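Tea talk, notes to self. Water on the lectern, slow down, don't read the slides out.

Slide 1. Hello, thanks for having me at Visten. I'm going to talk about water, or what it does to tea, and I promise there's very little chemistry. Ask who had a cup this morning. Ask who liked it! Wait for the groans.

Slide 2. How I got into this. I moved from Plerker to Lullia, soft water to hard, and took the same box of tea bags with me. First cup in the new kitchen was flat and brown with a skin on top. I blamed the milk for 2 months (pause, they usually laugh here). Then my neighbour made me one with filtered water and there it was, my old tea back again.

Slide 3. What hard water is. Calcium and magnesium picked up from chalk and limestone. Keep it short. The skin on top is calcium and oxygen getting together with bits of the tea - harmless, just ugly. If somebody asks about kidney stones, say I'm not a doctor and move on.

Slide 4. The numbers. Lullia tap is over 200 on the little test strips, Plerker was 19. Pass the strips round. Please get them back this time.

Slide 5. What you can do. Jug filter, change the cartridge when it says so. Stronger blend. A squeeze of lemon if you take it black. Descale with citric acid, leave it half an hour, rinse it twice. Don't go mad and buy bottled, it's heavy and some of it is harder than the tap!

Slide 6. Kettles. Electric one with a lid, and a small mug.

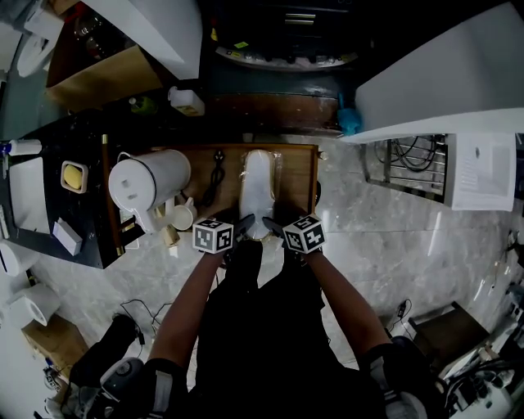 Someone at the Estrella evening said the filter made no difference to her at all, and that warming the pot first had done far more for her tea than any cartridge. Fair enough, and I've tried it since. Warm pot does help, I still want the filter. Good moment to ask the room, hands up for warming the pot.

Slide 7. Tasting. Two flasks at the back, A and B, don't say which is which till everyone's had both. Biscuits on the side table. Questions while they queue.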